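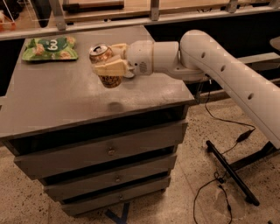 *Bodilau, noviembre*

Mi tío Evander MacBrayne me dejó en herencia un faro, veintiséis llaves y ninguna puerta. Bueno, puerta había una, la de abajo, pero se la había llevado el mar - o eso juraba el del bar, que de joven juraba cosas peores.

Subí igual, con mi linterna y un bocadillo de tortilla (¡menos mal que lo llevé!). Arriba encontré el cuaderno de guardias. La última página decía: «Barco 1163. Ha vuelto a saludar». Y yo, que soy de contestar siempre, encendí y apagué la linterna cinco veces hacia lo oscuro.

Esperé un buen rato, comiendo y hablando sola. Ya me iba cuando, muy lejos, por donde queda MacAulay, parpadeó una lucecita. Cinco veces. Busqué un lápiz en el abrigo y apunté debajo, con mi peor letra: «Ha vuelto a saludar. Pregunta por Evander».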